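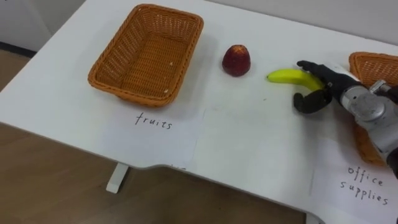

Slide 1. Sorting task, banana in hand, "fruits" basket at the far end.

Good morning, everyone, and thank you for coming in so early. (Pause, let the people at the back find chairs.) My name is Nokuthula Coetzee, I look after working practice for the robot cells at Skarnley, and I've been given the next half hour to talk about house rules. I know that's a hard sell before the second cup of coffee, so I'll try to keep it friendly, and I'll try to stay close to the desk and the baskets and not drift off into paperwork.

Leave slide 1 up for the whole first section.

I like starting with a task this plain. A piece of fruit, a basket, a word written in marker on a sheet of paper. Any of us could explain the job to a six-year-old. And yet when we sat down in April to write out how we wanted it done, every time, by every operator on both sites, we ended up with 182 separate notes on the wall. A lot of them contradicted each other. Murdo Purves, who some of you know from the Demstead site, spent the better part of a month boiling them down with me, and we came out with 7 rules. I'm going to talk about four of them this morning, and the other three are in the handout, which is by the door.

Rule one: label the place before you move the thing.

The label goes down first. It goes down flat, taped, in front of the basket it belongs to, and it says what goes in the basket in words that a visitor would use. "Fruits." "Office supplies." We had a long and, I have to say, rather heated discussion about codes. The Demstead folks had been using letter codes, and they had good reasons, it made their logs much shorter. But then somebody new comes on shift, and the code sheet is in a drawer, and before you know it you have a run where the operator and the reviewer disagree about which basket was the right one. With a plain word sitting on the desk you can look at any moment of the run, months later, and know what was being asked. Handwriting is fine, by the way. I get that question at every site. If it can be read from the operator's seat, it passes.

(Ask for a show of hands: who has reviewed a run and not known where the object was supposed to go? Wait for it. There are always more than you expect.)

Rule two: every object starts in the open.

The objects go out between the baskets, with daylight between one and the next. Look at the banana and the red piece beside it. You can get fingers around either one without bumping its neighbor, and that's the spacing we ask for. We don't give a number for it in the rule. We tried, and people started bringing rulers, and setup got so slow that the afternoon shift quietly stopped doing it. So now the wording is "room for the whole hand on every side," and you check it with the robot's own hand parked over the spot before you start. I was against that wording and I lost the vote, and I've come around to it since.

A related point, and please write this one down if you're going to write anything down. Baskets are checked for leftovers before the first pick. Crumbs of packing don't matter much. A forgotten eraser from the previous task matters a great deal, it can spoil your count for the whole morning.

Rule three: hold it the way you would want it handed to you.

This is the one I get teased about. What I mean is that a grip should have something on both sides of the object, and the operator should be able to see it. Fingers over the top, thumb underneath, the way it's done on the slide. With a hand that has proper fingers there's a temptation to let it scoop, or pinch a stem, or drag a thing across the desk to the basket, and all of those can get the object where it needs to go. We still mark them as faults. The reason is that our people learn by watching each other's runs, and a lucky scoop gets copied just as fast as a good hold does. Faster, if it saves a second or two!

For the numbers people, and I can see a few of you: we went back over 600 runs from the spring using the new rules, and 489 of them passed as they stood. I was pleased with that, I'll admit. Murdo was not, he'd been hoping for better, and he is right that most of the failures were setup failures. The label was missing, or the objects were too close together, and all of that was already wrong before the arm had moved at all. Roughly speaking, you can fix those with a checklist and five quiet minutes.

(If there's time, tell the D'Amico story. Short version: their team borrowed our checklist, skipped the labels page, and rang us up two weeks later asking for the labels page.)

Rule four: anyone may stop the run.

Operator, reviewer, the person who came in to borrow a stapler. You say "stop," the operator stops, and the question gets asked afterward. The person who called it doesn't have to justify it on the spot, and it doesn't go on anyone's record. I'd ask the supervisors in the room to be especially careful here – if you sigh when somebody calls a stop over a banana, they won't call it when the object is heavy and there's a colleague leaning over the desk. We practice it on easy tasks so that it's a habit by the time you get to the others. At Skarnley we call at least one practice stop per shift, and the operator isn't told when it's coming.

Now, the Fovus question, as I'm sure it'll come up. Yes, the Fovus scheduling tool will let you skip the setup screen. No, please don't. Murdo has asked for the skip button to be moved somewhere less convenient, and until it is, we're relying on you.

(Drink some water. Check the clock. If it's past twenty-five minutes, go straight to questions.)

Before questions, the one thing I'd like each site to do is run the basket task by the sheet, once per operator, with a reviewer sitting alongside and both people filling in the form separately. Then compare the two forms over lunch. Where they disagree, send the pair of forms to me or to Murdo, with a line about what each of you saw. We'll be revising the wording of rule two again and those forms are what we'll be working from.

Handouts by the door, spare markers in the box next to them. Questions, please, and do say which site you're from.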